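How to read an archaeological site report without giving up on page nine

Most people meet archaeology through headlines. A temple is found, a curse is hinted at, somebody stands in a trench looking windswept. Then you go looking for the report behind the story and discover a PDF the weight of a paving slab, in which the exciting bit is called Context 2 and takes up half a paragraph.

Reports can be read by ordinary people. You just have to stop reading them in order.

What you need

The report, which is often free to download if you can find the right page. Something to write with. A notebook, or the back of an envelope if you're confident. A pot of tea. I do mine on a Friday evening, which tells you what sort of social life to expect.

I'll use the Arnomton report as I go, as it's the one I learned on. It covers a small hilltop shrine and the ditch round it, and it has every vice of the type.

Step 1: Read the summary, then read it again

The summary will be one page long and written by someone who was very tired. Copy down three things: where the site is, what date they think it is, and what they think it was for. Leave a gap after the third one. You'll be coming back to cross it out.

At Arnomton the summary says "probable shrine". By the discussion chapter it has become "the shrine", and by the captions it's "the temple". Nothing was dug up in between.
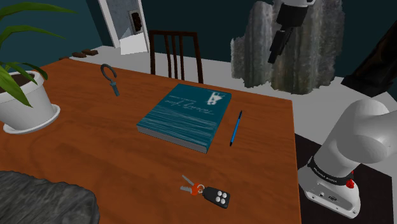 Keep an eye on that sort of drift in any report you pick up. Words like "probable" and "possible" have a habit of wandering off between chapters, and writing down the first version gives you something to hold the later ones against.

Step 2: Skip to the plans

Go to the site plan before you read any more prose. Find north. Find the scale. Then find the trenches, and look at how much of the site was never dug at all. It's usually most of it. A confident account of a whole sanctuary may rest on two narrow slots and a test pit that flooded.

Trace the outline of the trenches on to scrap paper and keep it next to you. Whenever the text mentions a wall, see whether the wall is inside your outline. If it's drawn as a dashed line, somebody has guessed it. They may have guessed well, but you're allowed to notice.

Step 3: Learn to love the context numbers

Every layer, pit and wall gets a number, and the numbers run in the order people wrote them down, so 200 may lie underneath 17 and be a thousand years older. Don't try to memorise them. Make a short list of the five or six that keep turning up and give each a plain name: "burnt layer", "big pit", "floor with the bones".

Arnomton has a famous deposit, Context 200, full of broken pots and animal jaws. The report calls it "structured". All this means is that the authors think it was put there on purpose. Write "on purpose?" beside it and move on.

Step 4: Check the finds table against the story

Here's where the fun is. The finds tables live at the back, where they're least likely to disturb anyone. Arnomton's runs to 3,142 sherds of pottery, and nearly all of them are cooking ware. You'd never know it from the main text, which spends four pages on a single painted cup.

So do your own sum. How much of the stuff is ritual, and how much is somebody's dinner? Feasting at a shrine is perfectly respectable, and cooking pots don't sink the argument. They do make it a different argument – less incense, more stew.

Watch for the word "ritual" itself. Underline it each time and see what evidence sits within a sentence or two. Sometimes there's plenty: an altar, offerings, an inscription. Sometimes there's a funny-shaped stone.

Step 5: Find someone who disagrees

Look in the bibliography for anybody the authors are rude about. Academic rudeness is quiet, so you're after phrases such as "it has been suggested, without full consideration of the stratigraphy". That's your second opinion. Go and read it.

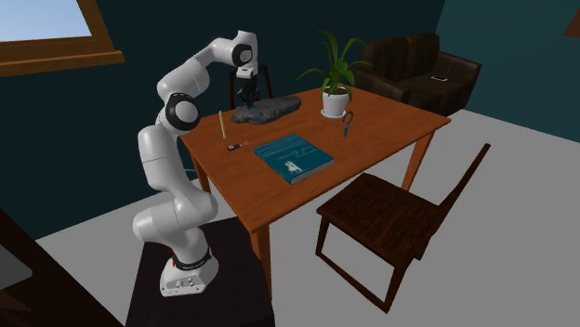
Motlow thinks this step should come first, on the grounds that once you've read the excavators' version you'll see a shrine wherever you look. Ahmadpour would rather you left it out until your third or fourth report, and says beginners who start with the quarrel never get round to the plans.

I've tried it both ways and still put it fifth. If you do go early, read only the conclusion of the opposing paper and save the rest.

Step 6: Go back to your gap

Return to the third thing you copied from the summary, what the site was for, and write your own version underneath in a single sentence. Use "probably" if you need it. Mine for Arnomton reads "probably a shrine, certainly a kitchen", and I've not seen anything since to change it.

If you want another to practise on, try Trultesov. It's shorter, the plans are clear, and the bone report has an index.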